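4.3 Fitting the shelf brackets

These steps apply to the Juvport wall shelf in both lengths, 400 mm and 600 mm. You will need the bracket pack, a pencil, a spirit level and a drill.

1. Hold the paper template against the wall and check it with the level.
2. Mark the 2 holes for each bracket through the template.
3. Drill each hole to a depth of 39 mm and clear out the dust.
4. Push in the wall plugs until they sit flush.
5. Screw the brackets on loosely, check the level again, then tighten.

CAUTION: Check for pipes and cables before drilling. Do not fit the shelf directly above a socket or light switch.

Note: The plugs supplied are for brick and block. For plasterboard, use Flollix hollow-wall fixings, sold separately.

6. Lower the shelf on to the brackets and slide it back to the wall.
7. Fit the locking screw under each end. Hand-tighten only.

The shelf will carry up to 12 kg when fixed to brick. Keep heavier items, such as filled vases, over the brackets. Dust with a dry cloth and wipe up any spilt water straight away. Check the locking screws again after a month.

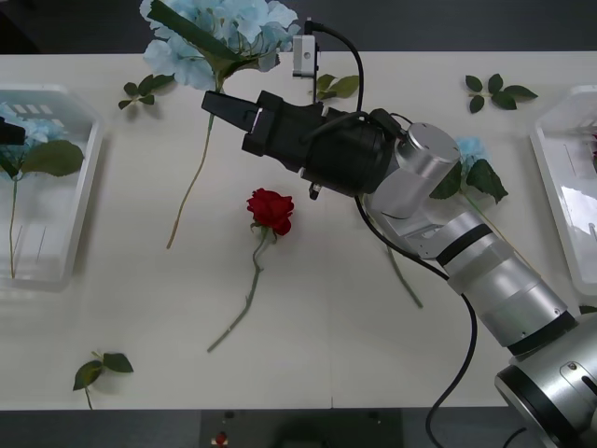
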